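# About us

Hi! I'm Nnamdi Bako, and I run the robotics club at Skalberg (the school on the hill, with the drafty gym, if you know Ustudberg at all). We started with 9 students and one arm that shook whenever a bus went by. These days we have 156 names on the sign-up sheet, which sounds amazing until you try to find chairs for everybody.

We're mostly a build-and-compete club. Beginners spend the fall on wiring and simple programs, then pick a team. The one I get asked about most is the Gretila team, named after the assembly challenge we enter every year. You get a bench, an arm and a pile of computer parts, and the robot has to do the fiddly stuff that people do with their fingertips. For us that means putting a processor into a server board, and oh boy, has it eaten up a lot of afternoons.
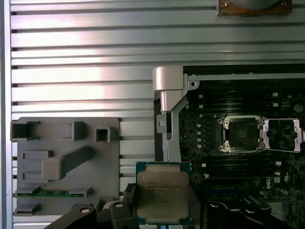
The students do all of it themselves. They design the fixtures, argue about the fixtures, print them again and write the code that lines the chip up with the socket. I mostly order pizza and remind people to save their work! Last season we scored almost 100 on the placement round, then lost a bunch of points on the memory sticks, so guess what we're practicing now.

We also have 3 smaller groups: line followers, drones, and a repair bench where folks from town can bring in a dead lamp or radio. The Pangaribuan workshop lets us use their big drill press when ours is acting up, and we owe them more cookies than I can bake.

You don't need any experience to join. You don't need to be good at math either (it helps later, but we'll get you there). Come by the lab after last period, ask for me, and somebody will hand you a screwdriver.

Page updated 07/02/2023. The lab is closed for most of July, so if you write to us then, give me a little while to answer.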